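From: Máté Hajdu
To: menders-list
Date: 2021-07-13
Subject: Re: [menders] zippers again (was: which thread for bags)

Itzel, you asked a simple question and you are going to get a long answer, which is what happens when you write to this list in the summer.

Four pictures before I start, navy pouch and table included.

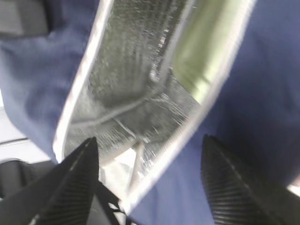
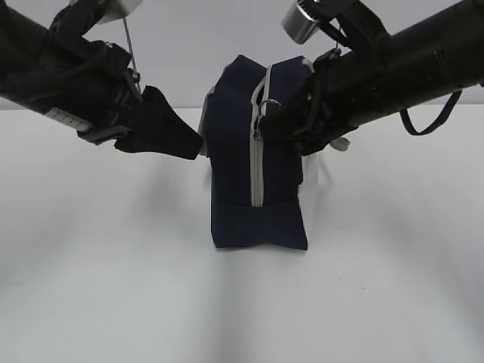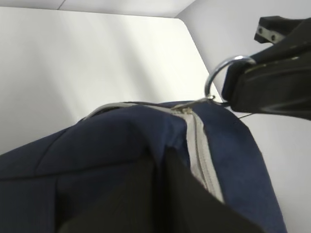
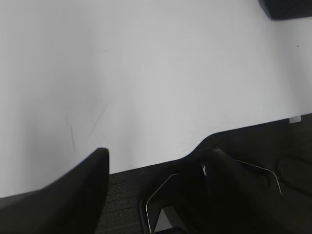 Most zippers that people throw away are not broken. I have been fixing bags at the kitchen table long enough to have strong feelings on this, and my strongest feeling is that the slider takes the blame for the sewing. Take the navy pouch: its light gray zipper comes along the rounded top and then turns sharply down, with the fabric bunched and creased at the bend. A corner like that is where I look first on any bag, whoever made it. The teeth on the inside of a bend want to crowd together, the teeth on the outside want to spread, and the slider has to get past both while somebody yanks on it with a bus coming. If the slider is a little worn it will still run happily on the straight parts. Then it meets the corner and leaves a gap behind it, and the owner decides the zipper is dead and buys a new bag.

Now to your message.

Itzel Quezada wrote:
> Hi all. I have a sponge bag from Kostia, the old kind with the
> padded sides, and the zipper opens up behind the slider about
> an inch after it goes around the corner. I tried the pencil
> trick and I tried candle wax. Both made it smoother and
> neither made it close. Gyu-bin told me to squeeze the slider
> with pliers. Joon-young told me that if I squeeze the slider
> with pliers he will take my name off his door. Who is right?
> Also, is Callus thread too heavy for this if I do have to
> take the zipper out? I have half a spool left from the tent.
> Itzel

They are both right, which I know will please neither of them.

Pencil and wax first. They are for a zipper that sticks. Yours doesn't stick, it parts, and making it slicker only helps it part with less effort. You've done no harm, but wipe the wax off before you go further. An old toothbrush and a drop of dish soap will do. Let it dry overnight. Wax picks up lint, and a sponge bag has a supply of things in it that I would not call lint but that behave the same way.

Then the squeeze. A slider wears from the inside, the top and bottom plates move apart by a hair, and it stops pressing the teeth together hard enough. Closing that hair is a real repair and it works often. Where Gyu-bin goes wrong is the pliers. He owns a pair that could take the bolts off a bridge, and I have seen what he does with them. Use the smallest flat-nosed pair you can borrow, put a scrap of cloth between the jaws and the metal, and press at the back end of the slider, the end with one opening, first the left side and then the right. Press as if you were testing a peach. Run it. Press again if you need to. What Joon-young has in mind is the cast kind of slider, which doesn't bend so much as it snaps, and when it snaps you're holding two pieces and a loose pull tab. He did this to a suitcase belonging to Dong-geon the night before a flight. The suitcase flew with a belt around it. It has not been discussed at dinner since, except by me.

If the slider won't run after you've pressed it, you went too far. A thin screwdriver blade worked into the side channel will open it back up once. Maybe twice.

If it still parts at the corner, and only at the corner, look at the stitching. Turn the bag inside out and find the place where the tape goes around. On a good bag somebody has clipped the edge of the tape in a few places so it can fan out. On a bag made in a hurry the tape is just folded over on itself and sewn down, and you get a small lump. You can unpick two inches either side of the lump, clip the tape (stop well short of the teeth, please), spread it around the curve with your thumb, and sew it down again by hand. Backstitch, small, with the zipper closed. If you sew it with the zipper open you will find out why people sew it with the zipper closed.

Padded sides make this slower. The padding shifts when you unpick, so pin it or clip it before you cut the first stitch. I use the binder clips I took from my last office job. It was not a good job but the clips are excellent.

As for Callus, yes, it's too heavy. It's lovely thread for a tent and I have used it on a saddlebag, but it needs a needle that leaves holes you can see daylight through, and in thin lining cloth those holes run. Get a small spool of Grania polyester in the middle weight. I've used color 319 on navy for years and it disappears. They also sell 1059, which looks like navy under the shop lights and turns out purple on your doorstep. I own nearly all of a spool of 1059 if anybody is making something purple.

If you end up replacing the slider, measure nothing. Turn the old one over and look for a number stamped on the back, then match that number and the kind of teeth. A coil slider won't run on molded teeth, no matter how close it looks in the bin. Gil still has the drawer of odd sliders behind the counter, and he'll let you sort through it if you bring the bag and don't ask him about the price of elastic. To get the new slider on, open the seam at one end of the tape, feed both sides in evenly, pull it down a short way, and check that the ends line up before you sew the seam shut. They won't the first time. Mine never do.

Dong-geon wants me to remind everyone that the mending evening is moving back to the library in October, same room, and that whoever has the good seam ripper should bring it. I have the good seam ripper. I was hoping he had forgotten.

Write back when you've tried the squeeze, and tell Gyu-bin to put his pliers away.

Máté

P.S. The archive search is working again. Message 1829 is the long argument about beeswax, if you have an evening free.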